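Flidby 13 trail pack - quick review after a month

Posted Jun 16, 2026

Short version: good day pack, bad hip belt, buy it on sale. Longer version below, typed fast, I'm out the door again in an hour.

Got the 13 liter in green. Wanted something smaller than my old Moler for trail work mornings and the after work loop at Juvoddale. The Moler is a great pack but it's huge and it squeaks. Every step. Drove Ruth Inskip nuts for two summers.

Fit first. Short torso here, and the Flidby sits right where it should without any fiddling. Shoulder straps are wide and soft at the edges. Chest strap slides on a rail, stays put. No rubbing, even in a tank top. Back panel is plain foam with a channel down the middle - you will still sweat, but it dries quick once you take it off.

Pockets. Two stretchy ones on the straps, big enough for a phone and a bar. Side pockets hold a normal bottle and you can reach it while walking, which I could never do with the Moler. Main compartment opens most of the way down. There's a sleeve for a water bladder but the hose port is on the left only, so if you like it on the right, too bad.
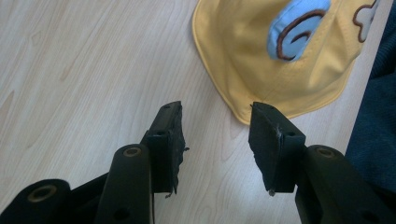
Now the hip belt. Thin webbing, no padding, and the buckle creeps loose on anything steep. On the long switchbacks above the north lot I was re-tightening it every few mintues. Ended up taking it off. It does come off, to be fair, two little hooks and done. Carries fine without it as long as the load is light. With loppers, a folding saw and a full bladder it swings around a lot.

Rain - got caught in a proper one on the ridge connector, up to the 3000 foot marker and back. Contents damp at the bottom, dry at the top. No rain cover included. The zipper has a flap over it, I think water came in through the bottom seam. Use a liner bag.

Mud washes off with a hose. Green hides it pretty well anyway. One loose thread by the left strap after 8 outings, trimmed it, hasn't gone any further.

Lent it to Hicham Belhaj for a birding walk. He's a lot taller than me and said it rode too high, and that his binocular harness fought with the chest strap. He went back to his Villaseñor sling. So if you are tall try it on first. They only make the one back lenght.

Other gripes: the key clip is tiny. The whistle on the buckle is barely a whistle. Reflective bits only on the back, would like some on the straps for the road stretch to the trailhead.

Would I buy again? Yes, at the sale price. Full price, no, not with that belt. Supposedly a new version with a padded one comes out in July, so maybe wait if you carry tools.

4 out of 5. Half day hikes, trail runs if you cinch it down hard, dog walks. Not for overnights.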